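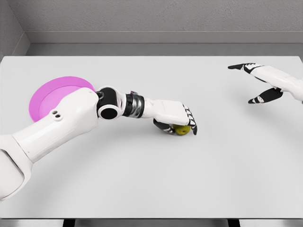
**What should a visitor watch for at a robot demonstration?**
The pauses. A pause usually means that a program is checking something or that a person has stepped in, and the guide should be able to say which.

# Chapter 2: A Day at the Irwood Works

Each May, Podetti opens its Irwood building to students for one day. Cadi Rees leads the morning tour. Groups start in the simulation room, where tasks are tried on screen before any machine is switched on, and then cross the yard to the test hall.

The task in this chapter is a short one: a two-handed robot handles a piece of fruit at a table with a plate on it. Dilwyn Gronow, who wrote the task, keeps a log of every trial. The entry we will use is number 195.

Read Section 2.1 before you visit. It covers the floor rules, including the yellow line and the stop button. Section 2.2 follows one trial from the first command to the last. Section 2.3 explains how to write up a demonstration in 50 lines or fewer, using the form at the back of the book.

Bring a pencil. Phones stay in the lockers by the front desk.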